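In defence of the see-through cutlery tray

Quick one this month, the kettle's on and I have a drawer to finish.

I have lived with the same kind of cutlery drawer most of my life. You know it. A white plastic tray from a market stall, crumbs under it, a rubber band, a dead battery, and a fork that belongs to no set anyone remembers buying. We shut the drawer with a hip and call it organised.

Well - I think the drawer is the problem. Not the mess. The drawer hides it, so we let it happen. Put the same cutlery in a clear box on the worktop and you behave yourself within 2 days. I did. My sister didn't, but she has teenagers.

And please, long compartments. All the same length, side by side, no clever little corner bit for teaspoons. The clever corner bit fills up with corn holders. Four long slots is plenty for a small kitchen: spoons, forks, knives, and then the chopsticks, which never fit in anything made for forks and end up loose on the side by teatime.
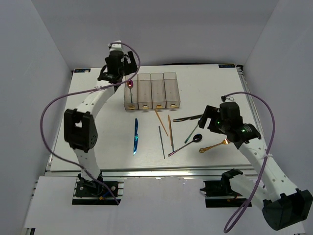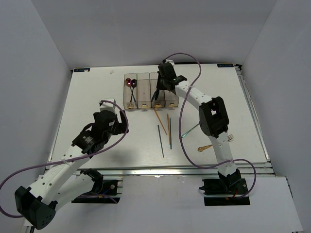
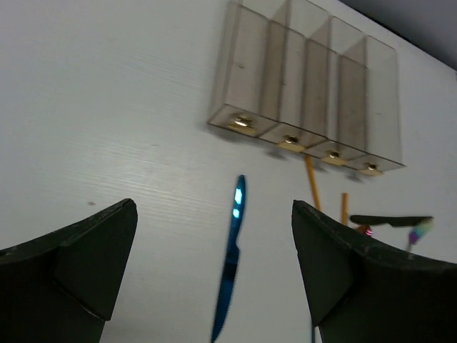 A clear tray with four long compartments, on a white top.

Spoons first, I say. Always spoons. They take up the most room at the bowl end and they cross over each other if you let them, so you want to see how bad it is before you start on anything else. Bowls to the back, handles towards you. I've had arguments about this. Florneo, the little kitchen shop near me, displays theirs the other way up and I have to stop myself turning them round.

Then knives. One slot, no sharing. A table knife that is sharing with forks will be gone by the weekend, I don't know where they go.

Coloured metal I have come round to. I used to think it was showy, all that red and blue, like eating with Christmas decorations. But you can find a blue knife on a white table without your glasses on, and teh plain steel ones you can't. Also guests put them back in the right place. Something about the colour makes people careful.

What I won't defend is the price. Curard wanted silly money for a tray last December, Bilyk a bit less, and mine was a Sumach second with a scratch down one side. Nobody has noticed the scratch. Around 100 spoons must have gone in and out of it since and it still looks decent after a wipe with a damp cloth.

The case against - yes, dust. A drawer keeps dust off and a worktop doesnt. Fair. But if you use your spoons every day there isn't time for dust, and if you don't use them, why have you got 200 of them? Give some away. Start with the corn holders.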